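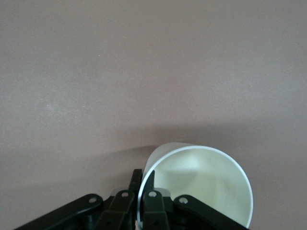

Posted in: Robotics / Manipulation
April 2025, by the Pimard Handling Group

4.2 Rim grasps on thin-walled cups

The second group of trials concerns objects that can be held by one wall only. We chose the paper cup for this purpose because it is cheap, light and easily deformed, and because a standing cup and a lying cup ask very different things from the same gripper. For a standing cup, both grippers were asked to close around the outside of the body. For a lying cup, the planner was allowed to choose between the outside of the body and the wall at the rim, with one finger inside the opening and the other finger outside.

Figure 3. Rim grasp on a paper cup lying on its side, wrist camera view. One fingertip is inside the opening and the other is against the outer wall.

We compared two grippers. The first one, which we call Neron, is a linkage gripper with narrow flat fingertips. The second one, Birhane, has wider fingers with a soft pad and a parallel stroke. Both were mounted on the same arm and driven by the same controller, Javia, with the same closing speed. Only the force limit was set separately for each gripper, following a short calibration described in Section 3. The wrist camera was not moved between the two series, although its bracket had to be turned slightly for Birhane so that the fingers would not hide the lower part of the view.

In total we recorded 804 grasps. A grasp was counted as successful if the cup was lifted, held still and then put down again without leaving the fingers. We also noted if the wall of the cup was bent after the release. This second measure was judged by eye, and we are aware that it is less strict than the first one. Cups with a visible bend were taken out and replaced by new ones, so that a weak wall from an earlier trial would not influence a later one.

On standing cups the two grippers behaved in a similar way and we found no difference that we would like to defend. On lying cups the difference was clear. Neron could place its inner fingertip into the opening with little correction, because the tip is narrow and needs small clearance. Birhane often touched the rim with the edge of its pad before closing, and the cup then rolled away from the planned position. When the cup rolled only a little, the controller could still finish the grasp, but the wall was then held close to the corner of the pad and the cup turned during lifting.

The narrow tips have also a disadvantage. The contact area is small, and if the force limit is too high the wall is creased at the place of contact. In the first series in October the limit for Neron was three steps higher than in the present one, and we had to discard over two boxes of cups before we lowered it. The results of that series are not included in this paper. With the present limit creases are still found sometimes, mostly when the fingers close at an angle to the wall.

A further point is the estimation of the rim. The planner fits an ellipse to the opening and takes the grasp point where the wall is nearest to the fingers. With a white cup on a darker table this fit was stable in most trials. It became worse when the shadow of the arm fell over the edge of the cup - the outer wall is then nearly as dark as the table, and the fit is pulled to one side. We tried to correct this with a fixed exposure, which helped for Birhane but made little change for Neron. We do not have a good explanation for it. The different angle of the camera bracket may play a role, and we plan to repeat this part with one common bracket for both grippers.

It should also be said that the camera sees the outside of the wall only in part when the opening is turned towards it. The position of the outer finger is therefore computed from the fitted rim and the known wall thickness, and it is not measured directly. For cups this is acceptable. For objects with a thick or uneven wall the same method would probably fail, and we did not test it on such objects.

The remaining failures, in which the cup was lifted but then lost, are treated together with the slip signals in Section 4.3.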